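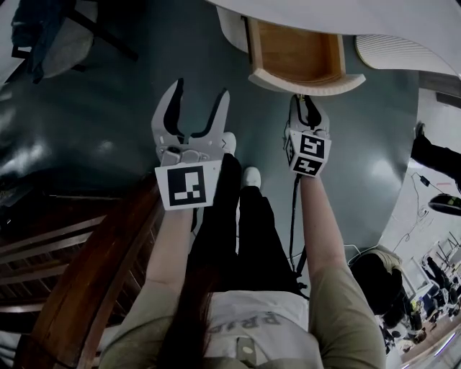 How to Budget for a Handheld Gripper Collection Kit

Last updated 9/26/22

This guide covers planning the purchase of a two-handed collection kit: a pair of handheld grippers, a head camera, tracking markers, cabling and a host computer. It assumes you have already decided to record household tasks such as opening drawers and doors, and that the recordings will be used to train an arm you own or plan to own.

Step 1. Write the task list first

List every task the kit must record in its first season. For each one, note the widest object to be gripped, the height of the work and whether both hands are needed. Drawers and low cabinets belong on the list early. They put the operator's hands near the floor, and that changes the cable length you need.

Step 2. Fix the number of stations

One station means one operator, one pair of grippers and one host computer. Our plan at Flostside called for 4 stations. Braulio Cervantes cut it to 2 after comparing operator hours with the hours needed to check recordings. Do this comparison before asking for quotes. Checking is slower than recording.

Step 3. Price the base kit

Ask each supplier for one line per item. We requested quotes from Floto and Dirier. The Dirier quote bundled the grippers with mounts and markers at $1,972 per station. The Floto quote left out markers and had to be sent back. If a quote has a single total, return it.

Check that it states:

- maximum finger opening
- finger pad material and the price of spare pads
- marker size and how the marker is attached
- cable length and connector type
- weight of each gripper, with cable
- lead time

Step 4. Add consumables and spares

Set aside $700 per station for the first year. Pads wear at the tips, where they pinch thin edges. Printed markers get scratched and should be replaced as a set, so that both hands are tracked from prints of the same batch. Buy one spare cable per gripper.

Step 5. Budget for the site

Measure from the host computer to the farthest task, then add slack for the operator turning around and crouching. Price cable covers for any walkway the run crosses. If the site has stairs or a change in floor level, mark a boundary for the operator, whose attention will be on the hands. Include setup time for every room change.

Step 6. Budget for labor

Labor was the largest line in our plan. Enter separate figures for operators, checking and labeling. Glenys Nicholas keeps these on their own sheet, so a change in equipment does not hide a change in hours.

Step 7. Stage the order

Order one station, record the full task list, then release the second order. Ask the supplier to hold the quoted price until then. Deligiannis, our reseller, held ours through April.

14 shares | 3 comments

Related
Choosing Finger Pads for Thin Edges
Cable Runs in Rooms With Stairs
Lease or Buy: Host Computers
Reading a Supplier Quote Line by Line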